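Stulton Makers' Help Exchange
Search questions, people, tags... Go
Filed under: Robots and automation > Grippers and arms > Paper and thin things

Which gripper for lifting a few sheets of paper off a stack?

Nazmiye Dursun
Sep 3, 2020

Hello everyone, and apologies in advance for the length of this, I do tend to go on once I get started.

I look after the small office side of a print and copy shop, and over the past few months I have been trying to get a tabletop arm to do one fairly dull job: pick up a few sheets from a stack beside the printer, square them up and hand them on to the document feeder. The arm is a Drellura, the smaller one, on loan from my brother-in-law until November. I have two grippers for it. One is the plain two-finger gripper it came with, with rubber pads, and the other is a Stanell suction head with four little cups and its own pump.

I've given both a fair go, I think. The two-finger one is lovely with a cardboard folder or a pad of paper, but with plain copier sheets it either closes on nothing or shoves the whole stack along the table. The suction head picks up the top sheet beautifully - really a pleasure to watch - but only ever the top sheet, and if I want five or six together I have to send it back and forth until I lose patience. It also lets the sheet sag in the middle, so the far corner catches on the way into the feeder.

A friend suggested I stop fiddling with the arm for an afternoon and look properly at how we do it by hand, so I've been going through the job slowly from the head camera's point of view and making notes on where the fingers go.

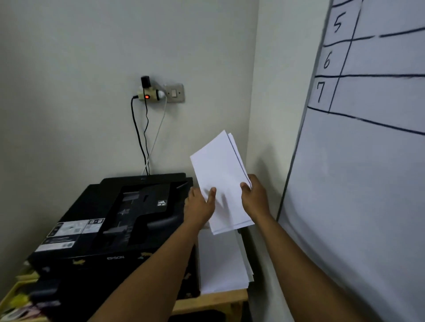

Squaring up a few sheets by hand over the stack, next to the Epson.

What struck me, going over it, is how much of the work is done by the flat of the left hand. Those fingers are spread right over the face of the top page, and the right hand is only nipping the edge, thumb in front and fingers behind. Neither of my grippers does anything like that. So my questions are these. Is there a gripper that can hold a floppy little bundle upright without creasing it? Should I be thinking about two arms? And does the camera want to be up high like this, or down on the wrist where it can see the edge of the stack? My budget is not enormous but I could stretch a bit for something that works.

Thank you for reading this far, and for any help at all!

Dardo Herrera
Member, 121 answers

Hello Nazmiye, what a nice clear write-up, and don't worry about the length, I'm about to be worse.

I spent most of last winter on nearly the same job at Aravena, where we feed delivery notes into a scanner, and I went round the same loop with fingers and cups. My advice would be to stop asking one gripper to do both halves. Separating sheets is one job and carrying a bundle is another. For separating, keep your suction head, but use only the two cups nearest one edge and have the arm roll that edge up a little before it lifts. For carrying, go back to the two fingers, but change them. We took off the rubber pads and fitted one long flat finger on one side, wide as a hand, with a short thumb on the other. The long one goes behind the bundle and holds it up, much as your left hand does from the front, and the sagging very nearly went away.

The other thing I'd do is let the stack hang over the front of the table by a finger's width. Then the thumb can come up from underneath and you needn't scrape at the top at all. We put a heavy ruler along the back so it didn't travel.

On two arms: they are wonderful, and I would love a pair, but the time you spend getting them to agree with each other is time you could spend having your dinner. I'd try one arm and a slanted tray first. Let the bundle fall against the low corner and gravity will square it for you.

As for the camera, I'd have both if you can. The high one is good for knowing where the printer and the stack are. It is poor at telling you whether you have hold of three sheets or six, as white paper on white paper gives it very little to go on. A cheap camera on the wrist, looking along the edges, with a small lamp off to one side, did far more for us. We ran 2,000 picks with the lamp on one side and then moved it directly overhead out of curiosity, and it got so much worse that I put it straight back.

Do turn the closing speed down as well. Ours was set to 40 per cent out of the box and we ended up at 24, and the creasing stopped more or less that same day.

Cristóbal Carrasco
New member

suction every time, fingers are rubbish for paper. get a bigger pump

Amancay Saavedra
Member

I'd be a bit careful with the bigger pump, if Cristóbal doesn't mind my saying so. Thin copier paper lets some air through, and with a strong pump we kept bringing up the second sheet along with the first, which sounds like what you want until you find you can't say how many you'll get. Softer cups helped us more than extra suction did. Fanning the stack by hand before you start is well worth the bother too, especially if the paper has been sitting for a while.

I agree with nearly everything Dardo says, although I had less luck with the overhanging stack. Our table had a rounded lip and the lower sheets drooped over it, so the thumb kept meeting them at an angle. A bit of stiff card under the stack put it right. Do check that the Drellura can reach underneath the table edge before you move everything about, because mine couldn't, and I had already shifted the printer by the time I found out.

Please come back and tell us how the long finger gets on, I'd be very interested. If you want my drawing for the slanted tray, send me a message and I'll dig it out.

Contact us | House rules | Copyright Stulton Makers' Help Exchange | Back to top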